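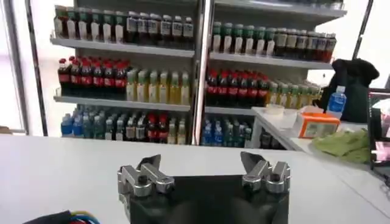

Vunport Adult Reading Program
Progress report to the Polon Fund
9 Feb 2024
Prepared by Mererid Powell

Period covered

This report covers the work since the grant began in September. The first payment was received on time and has been spent in line with the agreed budget, apart from one change to the travel line, explained below.

Enrollment

We have 71 adults enrolled, against a target of 60 for the first stage. Most came to us through the library and the two evening schools. A smaller group was referred by employers, mainly the bakery and the bus depot. Eleven learners have left the program. Four of them moved out of the county, three changed shifts and could not make any of our session times, and the others did not give a reason. We have written to all of them to say they can come back at any point in the year.

Teaching

Sessions run on two evenings and one morning a week. Beca Kneath leads the evening groups and Lakmal Miah has the morning group, which is the smallest and has the widest range of levels. Lakmal has asked to split it. We would like to do this from the start of the next stage if a second room can be found at that hour. The school that lends us the current room has nothing else free before noon.

The writing workbook was finished in the fall and is now used in all groups. Learners found the unit on forms and letters the most useful. The unit on newspaper articles was too hard for beginners and Beca is rewriting it with shorter texts. We expect to have the new version printed before the spring break.

Assessment

Every learner was assessed at entry and again after ten weeks, if they were still attending. Naheed Rajput carried out the second round. Reading scores rose for most learners in the evening groups. Results in the morning group were mixed, and a few learners scored the same both times. Spelling moved very little anywhere. We do not think ten weeks is long enough to say much about spelling and will look at it again at the end of the year.

Book loans

The loan shelf has been busier than planned. There were 1,699 loans in the period, including renewals. Short novels and cookbooks go out most. Siriporn Rungrueang has set up a simple card system, and losses so far are low. We have asked the library for a second box of large-print titles.

Budget

Spending on rooms and staff is as planned. Printing came in under budget because the workbook was shorter than first quoted. Travel is over budget. More learners than expected live outside the bus area and have claimed the fare allowance. With the agreement of your office we moved the unspent printing money to travel. We do not need any further change at this time.

Next stage

Split the morning group, subject to a room.
Reprint the workbook with the new article unit.
Train two more tutors to cover absences.
Third round of assessment in May.

The full attendance tables and receipts are attached separately.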